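Rosbridge Shore Survey — Data Desk
Ticket 968: Intertidal records from Bustgate flats landing in the wrong place after upload
Status: Closed
Priority: Normal
Opened: January 27, 2024

Reported problem

Crab and gastropod records from the low tide walk at Bustgate appear on the species map well offshore, in water no walker could have reached. All records came from one handset. Photos, species names and times are correct. Only the positions are wrong. The second handset, carried on the same walk by the other half of the team, uploaded normally.

Affected: 3 transects, all on the lower shore below the seagrass line. Moon crabs, hermit crabs, a few sand stars, one carpet anemone.

Steps already tried by reporter

Logged out and back in. Uploaded the batch a second time, which produced duplicates in the same wrong spot. Restarted the handset. Checked that location permission was on.

First look

The export file shows coordinates written in degrees and decimal minutes. The Kong importer expects decimal degrees. It took the minutes figure and read it as a decimal fraction, so 30 minutes became 0.30 of a degree instead of 0.50. The shift is different for each record, and the transects come out bent as well as displaced. That matches what the map shows.

The duplicates are a separate matter. Kong matches on record ID, and the handset issues new IDs with every export. Please don't upload again until this is sorted.
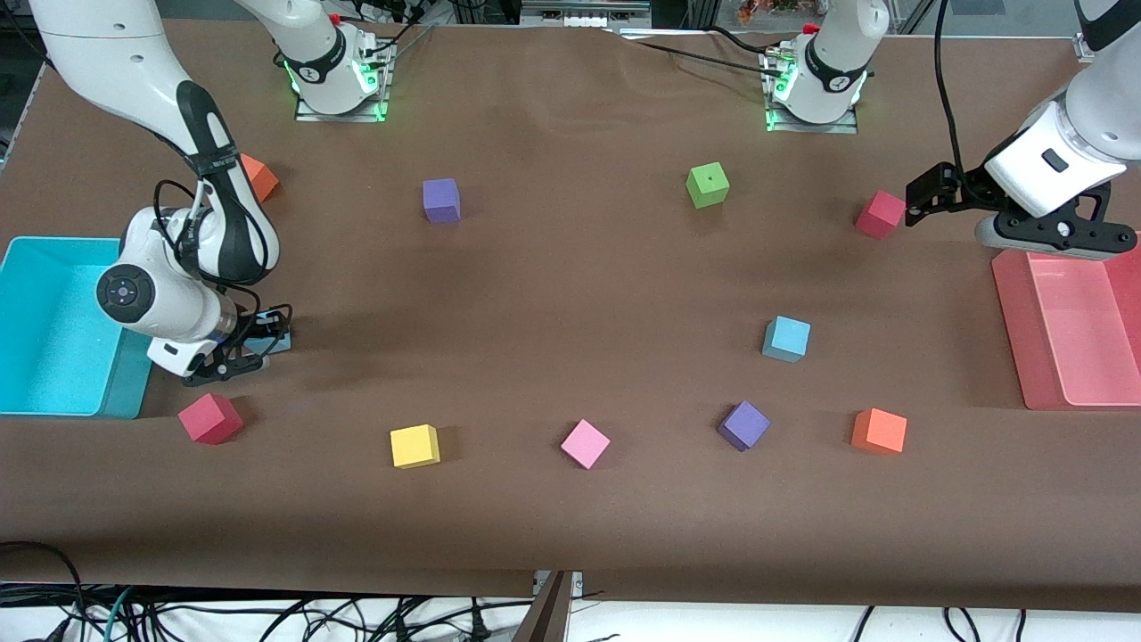
Reply from Iswood: we had the same bend in our transects last winter and it was the handset display setting. Changing the units on screen also changes them in the export. It isn't in the manual. Check whether the handset was reset before the walk, as a reset puts it back to degrees and minutes. One more thing to look at is the map datum, which goes back to the default at the same time. Ours was off by the width of a tidal creek even after we fixed the units.

Data desk, second entry

Confirmed on both points. The handset had been reset to clear a full memory card. Units and datum were both at factory values.

Fix applied, in this order:

1. Pulled the raw export and set the duplicates aside.
2. Converted all positions to decimal degrees.
3. Reprojected from the handset default to the survey datum.
4. Compared the result with the quadrat stakes, which have known positions.
5. Deleted the bad batch from Kong and loaded the corrected file.

Stakes on the first two transects now agree with the plotted points. The third transect is still slightly landward of its stakes — the offset is constant along the whole line, so it is unlikely to be a conversion error.

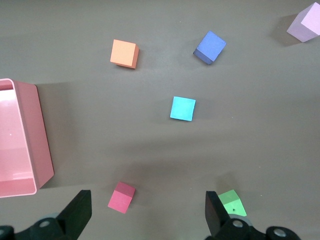 The remaining offset comes from the third stake line itself. It was moved up the beach after the channel shifted, and the stake list in Kong still held the old positions. The list has been updated and the third transect needs no further correction.

Validation run on the full Bustgate set, 3,000 records going back to the first season. No other batch shows the same pattern. There are 4 older records with no position at all. Those have been flagged and left alone, as the paper sheets for that walk are stored at Rosbridge and have not been checked.

Handset settings to confirm before each walk

Position format: decimal degrees
Datum: survey datum, not default
Clock: local time, synced
Memory card: space free, no reset on the day

Open items

Kong importer should reject any file where the position field contains a space or a minutes mark. Request passed to the importer queue. Record IDs on re-export are a handset limitation and will stay as they are.

Paper sheets for the flagged records to be looked up in February, under a new ticket.

Closed by data desk.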